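February 1, 2024

Sourdough starter log, day 3 of the rye switch. Back at the bench early because I couldn't stop thinking about the Duman jar, the one that sulked all through September and then came roaring back when I gave up on it.
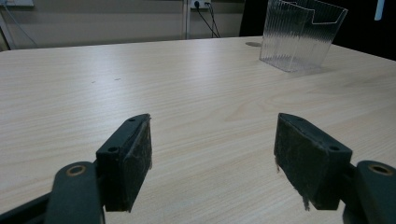 So, the switch. I moved both starters off the white flour and onto the coarse rye from Parkberg, same feeding times, same jars, same shelf by the water heater. The Clirkora culture took it without a fuss and doubled before lunch. Duman is slower. It smells right though - green apple, a little nail polish at the top, and that went away after I stirred it down.

Weights, before I lose the scrap of paper: the big batch of dough came out at 3727 g total, with 1308 g of that water. I know, that's wetter than we said. I misread my own handwriting and decided to just go with it (Sandra, please don't say anything). Folded it four times and it got to where I could pick it up without swearing. The first loaf was 694 g out of the oven, which feels light for the size of it, but the crust was thick and the crumb was more open than anything I've gotten from rye so far!

Salt went in late. I'd like to do that again on purpose next time and see if it matters at all.

Sandra Bainbridge came by and tried a slice with butter and said it was too sour for sandwiches. She's probably right. She likes the Zindis recipe better, the one with the honey and the overnight rest in the fridge. I find it a bit sweet, but it does keep longer, and mine was already getting tough at the edges by evening.

To do:

- feed Duman twice tomorrow, smaller amounts
- dry some of Clirkora on parchment as a backup
- order more rye, we're down to the last bag
- find the good bench scraper - I had it on Clirkora day and haven't seen it since
- try the late salt again with less water

Oven was running hot again on the left side. Turned the loaves halfway through and that mostly fixed it.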